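Plastic bowls and sourdough, yes or no?
Posted in Bread Talk, 10/12/2021

crumbcounter
I've been proofing in the same two Otulard bowls since March and now my sister-in-law swears plastic ruins a starter. Says it holds smells. I made a garlic loaf once and okay, maybe the next one was a little garlicky – but ruined? 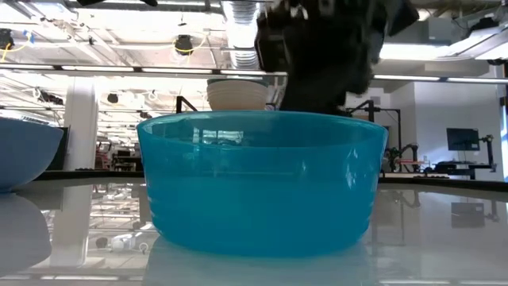 Anyway, I wash in warm water, no scrubby side, and let them air dry overnight. My rise takes roughly 40 minutes longer than the recipe says, but my kitchen is freezing. Is that the bowl or the room?

moltance_mary
Room. 100%. Put the dough in the oven with just the light on.

ryeguy30
Gotta disagree a bit. Plastic scratches and then you never get it clean. I switched to glass and my dough lets go way easier.

crumbcounter
Glass weighs a ton though! And I drop things.

moltance_mary
Oil the bowl, ryeguy. Mine lets go fine and it's plastic.

ryeguy30
I do oil it. Still say glass. Try the oven light first, I'll give you that one.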